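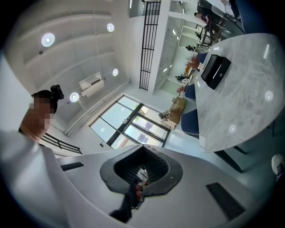

Call for participants: does the Zutov sleep method do anything?

Pallstead Reader Tests is looking for 200 adults to try a bedtime routine we have doubts about.

You may have seen the ads. The Zutov method asks you to breathe in a set pattern, keep your bedroom cool and listen to a low hum for 12 minutes before turning out the light. The full course costs $2899. For that money, buyers are promised deeper sleep "from the first week." We asked the sellers what that claim rests on and were sent a page of customer letters. All of them were glowing. Letters from people who asked for a refund were not included.

So we want to test it on people who haven't paid for it and have no reason to defend the bill.

What you would do

Half of the group will follow the Zutov routine. The other half will sit quietly with a recording of plain rain for the same length of time. A draw decides which group you land in, and you can't switch. Everyone fills in a short sleep diary each morning and wears a Drornent wristband at night. We don't put much faith in wristbands either, so the diary is what counts.

The test starts in October and runs for six weeks. There are 2 visits to our office in the Vávra Building, one at the start and one at the end.

Who can apply

Adults who sleep badly at least three nights a week. Please don't apply if you work nights, have a newborn at home, take prescription sleep medicine or have ever sold a wellness course. Believers and doubters are both welcome.

What you get

$200, paid after the final visit, and a copy of the results whichever way they go. We can't promise you will sleep any better. If you leave early, you'll be paid for the weeks you finished.

How to apply

Use the form on the Pallstead website and tell us in a few lines how you sleep now. Skip the life story. We answer every application, including the ones we turn down.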